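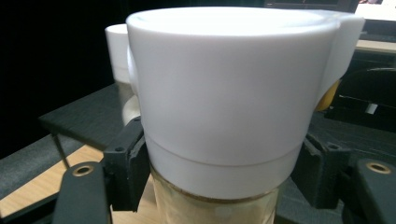
Wálter Restrepo reckons a two-finger gripper is only as good as its pads, and that everything upstream of them, motors and linkage included, is easier to put right later. He wrote that to me after the first page went up, and having lived with the tool through October I mostly agree. The fingers have been redone more often than any other part of the build.

This is the hand-held version of the gripper, which we call Hurnum. It is made to be carried by a person, with the camera fixed to it and looking down past the fingers, so the arm can later be taught from what the hand did. The arm is a separate job and has its own name, Plander. It is still in pieces under my end of the bench.

The work is shared between four of us at the Quispe workshop. Roxana Sotelo draws the parts, Hernán Paucar prints them, Trinh Vũ does the wiring and the recording software, and I do the fitting and most of the filing.

The jar task: both fingers on the lid, one pad each side, low down near the seam. The lid is smooth white plastic with a lobe sticking out on the right, and the jar under it is clear glass. We picked jars because they are awkward. A lid that gets wider towards the top wants to push a flat pad downwards, and the lobe limits where the second finger can go. Low on the lid is the best place to hold it.

Notes on the fingers, for anyone copying the build:

The pads are on their fourth pattern. The first was bare print and slid on anything glossy. The second was foam and tore. The third gripped well but was too thick, and the fingers could not get in between two jars standing close together. The present one is thinner and has a light texture.

Closing travel is set by a stop screw at the back. Leave 6 mm between the pads at rest. Less than that and the linkage binds when it is cold in the workshop, which it usually is.

The finger bolts are M4. Do not be tempted by M3 to save weight — Hernán tried it and the holes went oval within a week.

We record in sets of 20. After each set the tool goes back on its stand and Trinh checks that the camera mount has not moved. It did move, twice, and both sets had to be thrown away. There is now a locating pin.

Still to do: a softer spring for the trigger, a proper strain relief on the cable, and a decision about Eker, Roxana's three-finger design. She wants to build it before Christmas. I would like to see Plander standing up first.

The drawings are with Roxana if you want them. Ask for the set with the pinned mount, as the older one is still going about.

Lucero Grajales

Last updated: October 24, 2025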